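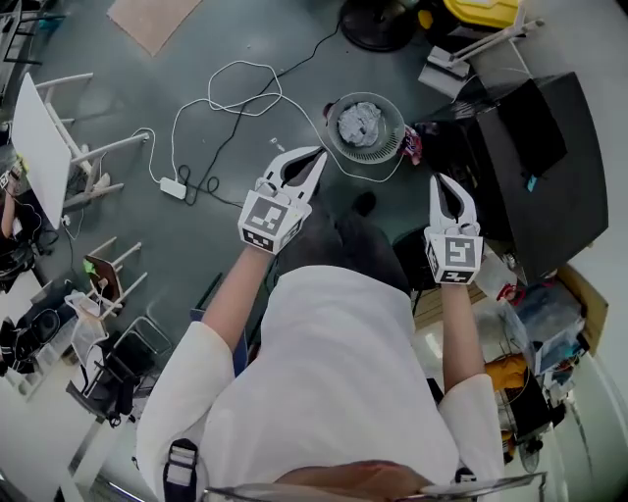
## 4. What the video-taught carvers can and can't tell us

The claim we set out to test is easy to state. People who take up spoon carving at home, with no teacher in the room, are said to reach the same standard as people who join a club, and to reach it in the same time. The claim is repeated in most of the hobby literature, usually with one of two sources behind it: the Salport forum archive or the Trurcombe club survey. We went back to both. Neither supports the claim as strongly as it is usually put, and one of them hardly bears on it.

### 4.1 The forum archive

The Salport archive holds 1,997 posts in which a carver shows finished work and says how he or she learned. It is a pleasant thing to read and a poor thing to count. People post the spoons they are proud of. A beginner whose bowl split along the grain in the first week has little to show and, we suspect, often no second post. Earlier papers treat the average quality of the posted work as if it were the average quality of the carvers. We see no way to make that step.

Self-report is the other trouble. "Self-taught" in these posts covers a wide range of lives. One carver writes that he learned entirely from videos and mentions, four paragraphs later, that his father turned chair legs for a living. Another had spent years fitting kitchens. We would call neither of them untrained, yet both sit in the self-taught group in the original coding. We recoded the archive with a stricter rule, under which any paid or family experience with edge tools moved a carver out of that group. The gap in rated quality between self-taught and club-taught carvers, absent in the original analysis, then appeared in favor of the clubs. It was small, and it shrank again when the hook knife work was taken out. We don't want to make more of it than that.

### 4.2 The club survey

The Trurcombe survey is better built. It drew 325 replies from 5 clubs, asked the same questions of everyone, and had two raters score each spoon without knowing who had made it. Even so, three decisions in the design deserve more doubt than they have received.

First, the "video-taught" carvers in the survey were all club members by the time they filled it in. They had started alone and joined later. Carvers who started alone and stayed alone were never reached, and neither were those who quit. A fair reading is that the survey compares two kinds of club member.

Second, the raters scored finished spoons after sanding. Sandpaper hides a great deal. A flat, clean facet straight off the knife is hard to get and says much about how the edge was held, while a sanded surface says mostly that somebody was patient. Ngọc Phí, who re-rated a subset for us, gave noticeably lower agreement on sanded spoons than on knife-finished ones, and noted beside several of the sanded pieces that she was guessing.

Third, time to competence was asked as a single number of months. Months of what? A carver who works every Saturday and a carver who works most evenings can both honestly write "six." Hours at the bench would have been a better question, though we admit few people keep track of them.

### 4.3 Scoring the hands

Some later studies try to get around the finished spoon by scoring the way people work. We were hopeful about this and are less so now. The usual scheme gives each moment of a session one code for grip, such as open, closed or moving. One code is too few for two hands. In Figure 2, the left gripper is spread in a V toward a round grey bowl while the right one is only slightly parted. A scheme with a single slot has to call that moment open or partly closed, and either answer drops half of what is there.

For carving, the half that gets dropped may be the one that matters. In a pull stroke the knife hand gets the attention, but the other hand turns the blank, braces it and sets the angle of the cut. Teachers in the clubs we visited corrected the holding hand at least as often as the cutting hand. The Brulau coding sheet, which is the most widely copied, has no entry for it at all.

We tried a two-slot version of the sheet on a small number of sessions. Agreement between raters fell, as it was bound to with more codes to choose from, and Đạt Đồng found that the hardest calls were the ones where one hand had stopped and the other had not quite begun. We report the attempt because it bears on the older results, where high agreement is given as proof that the coding works. Two people can agree very well on a question that is too simple.

### 4.4 The Âu comparison

One study, carried out at the Âu workshop, is often cited as settling the matter. Beginners were assigned by lot to a video course or to a teacher, and after the course all of them carved the same pattern from the same batch of birch. We think highly of the assignment and the shared wood. Our doubt is about the videos. They were made by the teacher who ran the other group, were filmed for this course alone, and came with knives already sharpened. A beginner at home picks among hundreds of clips that contradict one another, and usually starts with a dull knife. The study shows that a good teacher on a screen can do well with supplied tools. It leaves open how the ordinary home carver fares.

There is also the matter of the pattern. It was a straight-handled cooking spoon with a shallow bowl, a sensible choice for beginners but one with little short grain and no crank. Most of the errors that club teachers told us they watch for come in at the neck of a cranked spoon, where the grain changes direction and the knife wants to dive. A test without that spot in it may be too gentle to separate the groups — whichever way the difference would fall.

### 4.5 What we take from this

We are not persuaded that learning alone is worse. The recoded archive leans slightly that way, but it carries the same selection problem as before, and our stricter rule brings in judgments of its own that another reader might fairly dispute. The evidence for equal results is weak for the same reasons. Until someone follows carvers from their first blank, counts those who stop, and looks at surfaces before the sandpaper comes out, we would leave the question open. The next section describes the sharpening records, where the data are thinner still but the measurements are at least taken from the edge itself.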